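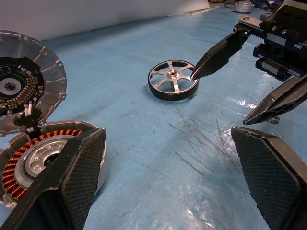
Section 6. Comparing Two Grippers on the Same Part

By now you have both arms bolted down, powered up and answering to the Edon controller. If one of them is still answering to nothing, go back to Section 5. This section takes you through a side-by-side trial of two sets of fingers, one per arm, so that you can pick a set for your own work before you order a box of them.

The trial uses the small-parts kit: a spoked wheel with a rubber tire, a metal ring and an opened motor. The wheel does most of the work. It has a soft outside, a hard inside and plenty of gaps for a fingertip to get lost in, and it will tell you more in ten minutes than a smooth test block will in a week. We know, because we sold smooth test blocks for years.

Before you start

Clear both arms' paths down to the mat. Tie cables back past the edge of the work surface. The mat does not need to be pretty. Scratches are fine. Oil is not, so wipe it off.

Set the room lights the way you plan to leave them. The mat is glossy and throws glare straight back at the wrist camera, and a grip tuned under one lamp can go badly astray under another.

CAUTION: Keep hands out from between the two arms whenever the controller is in Run. Each arm knows where the other one is. Neither has any idea about you.

6.1 Fit the fingers

1. Put both arms in Hold and wait for the light to stop blinking.
2. Fit the Bornska textured fingers to arm A. The diamond-pattern pads face each other. If they face outward, you have built a very expensive pair of tongs for pushing things away.
3. Fit the Nigatu pointed fingers to arm B.
4. Tighten the bolts by hand, then a quarter turn with the supplied key. Stop there. The threads are softer than your confidence.
5. Open and close each gripper fully three times. Listen for clicking from the rack. A steady whir is normal. A click means a finger is seated crooked, so repeat steps 2 through 4 for that arm.

6.2 Check the camera view

1. Open the wrist camera feed for arm A. You should see both of its own fingers rising from the bottom of the picture with a clear gap between them.
2. Lay the wheel flat on the mat in that gap.
3. Bring arm B in from the side until one fingertip just touches the rim near a spoke. Use the slowest jog speed. Yes, it is dull.
4. Save this pose as START. Both arms return to it before every attempt.

NOTE: A finger in the foreground will hide whatever is behind it. In this layout the left finger covers part of the motor's stator. Leave it that way for the wheel trial. Move the arm before you try anything with the motor, or you will be gripping on faith.

6.3 Run the wheel trial

1. In the Anenis panel, load the routine numbered 353 (single lift, flat part).
2. Set the closing force to 309 on the panel's own scale. The scale has no units. We have asked.
3. Run the routine on arm A with arm B parked. Write down whether it held the tire, held the rim, or held nothing and lifted anyway.
4. Return to START and run it on arm B with arm A parked.
5. Repeat until the results bore you, then do one more set with the wheel turned so that a spoke sits where a gap was.

CAUTION: Do not raise the closing force above 700 with the pointed fingers fitted. The spokes are thin and will bend well before the gripper reports a problem.

6.4 Read your results

Textured pads usually do better on the tire and are easier to live with if the wheel is a little off center. Pointed fingers can reach in at a spoke and pick up by the rim, and they cope better with flat little things such as the ring. They are also less forgiving of a bad approach, and will happily add another scratch to your mat to make the point.

If both sets fail at the same spot, suspect the pose, then the camera, then the fingers. Most people work through that list backward and end up with a drawer of perfectly good fingers.

6.5 If you go on to the motor

Grip the end cover by its ribbed rim only. Keep fingertips off the circuit board and the copper windings, and do not lift anything by the white wires, however handy they look. Drop the closing force to its lowest setting for the first attempt and raise it one step at a time.

Replacement pads are listed in Section 9, along with replacement wheels.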